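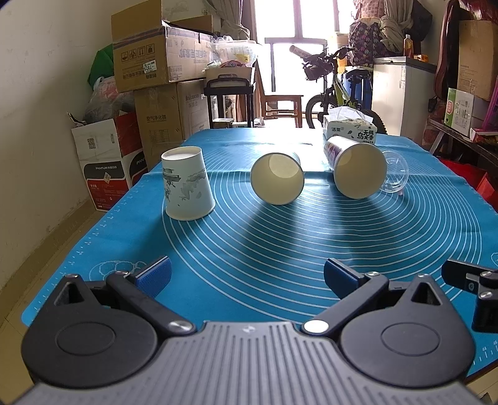 You're supposed to rinse them first, my sister said, and then you stack them by size, and then you write your name on the bottom one so the rest of us know whose pile it is. She said it over the phone, with water running somewhere behind her, and I said yes, sure, by size, and went on drinking my coffee out of a paper cup with a map of the world on it.

I should explain about the cups. When our aunt closed the café on Lindsay Street she left the two of us everything in it, and by the time the good things had been sold (the Grekesetti espresso machine went first, and I cried a little, I'm not ashamed of it) we had a back room full of cartons and more paper cups than anybody could drink from in a lifetime. I counted them one wet afternoon in February. 684! I wrote it on the wall in pencil, very small, next to the light switch.

My sister wanted them gone by the weekend. She had found a school that would take them for paint water, or seeds, or whatever it is schools do with cups, and all I had to do was sort them and box them up. Plain ones together, patterned ones together, plastic ones in a bag by themselves. A child could do it, she said, and then she said it again in case I'd missed it.

So I rolled out the blue baking mat to keep things clean, and got a box of tissues, and started. And I was good at it for a while – really, I had a rhythm. Then I came to a sleeve of the mint ones, the ones with the map, and I remembered my aunt letting me pick where I wanted to go while the milk was steaming. I was seven. You put your finger on the cup and wherever it landed, that was where she'd pretend the coffee came from. Hot chocolate in my case, but she stuck to the story. "This one came by boat," she'd say, and she'd give the cup a little rock as she set it down.

I turned one upside down on the mat and put my finger on it with my eyes closed. Ocean. I tried again and got ocean again. The third time I peeked, which she always let me do, and I got somewhere in the middle of Asia and felt pretty pleased with myself.

My sister called back at four to ask how many boxes I'd filled.

"Two," I said.

"Two? Out of how many?"

I looked over at the cartons. I told her it was hard to say, with the packing tape running out and everything, and she let out that long breath she's had since high school.

Then she asked if the map ones were still there. The green ones.

I said there were 157 of them.

The water had stopped on her end. I could hear her kitchen clock, the awful Zodum one I gave her for her wedding, and I waited, and picked at the edge of a tissue.

"Don't box those yet," she said. "I'll come over after dinner. Have you got any milk?"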